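Marwat Repair and Alterations: Frequently Asked Questions

Last updated November 3, 2023 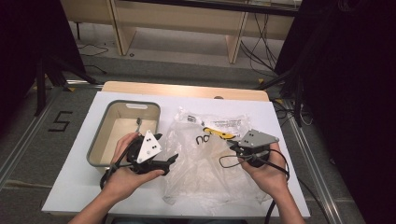 We get the same questions at the counter and by email, so the answers are collected on this page. If yours is missing, call the shop or write to us and one of us will reply within two working days.

What do you repair?

Coats, jackets, bags, backpacks, tents and awnings. Most of the work is zippers, torn linings, worn straps and seams that have come apart. We also shorten pants and sleeves, take in waists and replace buttons.

What don't you take?

Leather shoes, fur, wedding dresses and anything with electric heating in it. For shoes, try Tolau on the other side of the bridge. They have the right machines and we don't.

Do I need an appointment?

Not for drop-off or pickup. Alterations that need a fitting are by appointment, and fittings take 14 minutes or so if you come wearing the shoes you plan to wear with the clothes. Anum Zaidi does all the fittings. She is not in the shop in the last week of February.

How much does it cost?

A plain pant hem is $14. A new zipper on a jacket starts at $33, and a full-length coat zipper starts at $60. Linings are quoted after we have seen the coat, since a hole under the arm and a lining that is splitting everywhere are very different jobs. We don't quote linings over the phone, and photos don't help much either.

Do you charge for estimates?

No. If we have to open a seam to see what is wrong, we will ask you first, and there is a small charge for closing it again if you decide not to go ahead.

How long will it take?

Hems are usually ready in four working days. Zippers take a week, longer if we have to order a matching one. Tents take the longest because they need floor space, and we can only do one at a time. In early summer expect a wait of three weeks for tents. If you need yours for a trip, bring it in before the trip is on your mind.

Can you do it faster?

Sometimes. Ask Szymon Kozłowski at the counter. Rush work costs half as much again and is only taken if it doesn't push back someone else's order.

Should I wash things before I bring them in?

Yes, please. Dirt gets into the machines and grit dulls the needles. Tents should be brushed out and fully dry. We send back anything damp or moldy.

My zipper slides but the teeth don't close. Do I need a new one?

Probably not. In most cases the slider has worn and the teeth are fine. A new slider costs much less than a new zipper and can often be done while you wait. If teeth are missing near the bottom, the whole zipper has to come out. Missing teeth near the top can sometimes be left alone, with a stop sewn in below them — you lose an inch or so of closure.

Can you match my thread and fabric?

Thread, nearly always. Fabric is harder, and faded fabric is harder still. For outdoor gear we keep black, gray, olive and two reds. Anything else is ordered from Jallar, and the minimum cut is half a yard, which you pay for and can keep.

Is the work guaranteed?

Our stitching is guaranteed for one year. Bring the item back with the ticket and we will redo it. The guarantee covers the part we repaired and not the rest of the seam, so if a strap gives way on the other side, that is a new job.

I lost my ticket.

Give us your name and phone number, and describe the item. We may ask for ID if it is something expensive.

What happens to things that are never picked up?

We call twice and send one letter. After six months, unclaimed items go to the clothing bank. This is printed on the back of the ticket.

Do you teach classes?

Shoaib Kiani runs a mending evening once a month in the winter. It covers darning, patches and sewing on buttons properly. Bring something of your own to work on. Places are booked at the counter and paid in cash.

Where can I park?

There is a loading space behind the building, next to Besside. Use it for tents and awnings only, and ring the back bell. Everyone else should park on the street.

How do I pay?

Cash or card, at pickup. Ordered parts are paid for in advance.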